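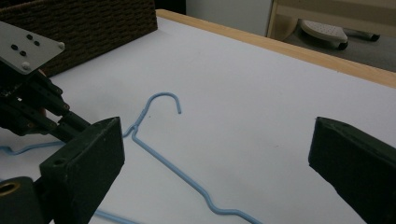
According to Fiona Morrison, the people of the Zou valley have waited too long for a phone signal that does not disappear when they go inside the house, and with the new network they should not need to wait much more. Larkent shares this opinion, and for this reason the company announces today that it will open its mobile service in Zou in March.

Larkent opens mobile network in Zou, signs tower agreement with Bollus

01/02/2026

Larkent, the regional mobile operator, has completed the first stage of its network in the Zou valley and will start to sell SIM cards to the public in March. The company received its license for the area last year. It becomes the second operator in the valley, next to Lumen, which until now was the only choice for most of the households.

The first stage has 98 sites. Of these, three were built by Larkent itself, on high ground where no tower existed before. All the others stand on towers which belong to Bollus, under a lease agreement signed between the two companies. The agreement also gives Larkent the right to place its equipment on new Bollus towers when they are ready, on the same conditions as any other operator.

"To build everything alone would take us many years," said Morrison. "With Bollus we can use what is already standing, and we can put our money in the radio equipment and in the connection between the sites. The customer does not care who owns the tower. The customer wants to make the call."
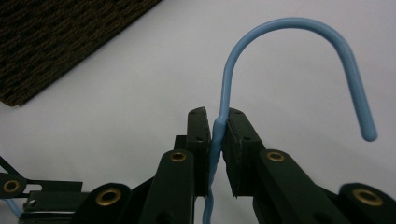
The connection between the sites was the most difficult part of the work. In the lower valley Larkent has put 212 kilometers of fiber cable, mostly along the main road. In the upper valley the road is narrow and is often closed after rain, so the sites there are connected by microwave link. The company plans to change these links to fiber during the second stage, but it does not give a date for this yet, as the permits for crossing the river are still in discussion.

Before the opening, Larkent made a test period with 2,079 users, who received a free SIM card and were asked to report on the quality of calls and data. The reports were mainly good in the towns. In the villages near the north end, users told of dropped calls in the evening hours, and Larkent has since added capacity at the sites which serve them. The users of the test period can keep their number when the commercial service begins, and they do not need to register again.

Prices will be published on the opening day. Larkent can already confirm that there will be prepaid and monthly plans, and that calls between Larkent and Lumen numbers will cost the same as calls inside the Larkent network. Customers who wish to move their existing number from Lumen can do it at any Larkent shop with an identity document. The change normally takes one working day, and the old SIM card continues to work until it is finished.

The first shops will open in the two largest towns of the valley. In smaller places, SIM cards and prepaid credit will be sold through local stores. Store owners who would like to become a sales point may ask for the application form from the Larkent partner office.

The second stage of the network will cover the side valleys and the border road. Larkent and Bollus are now studying the positions for the new towers, and public meetings will be held in each district before the building permits are requested.

About Larkent

Larkent offers mobile and fixed internet services to homes and businesses. Bollus builds and manages towers and leases space on them to network operators.

Press contact: Larkent press office. Interviews in English can be arranged on request.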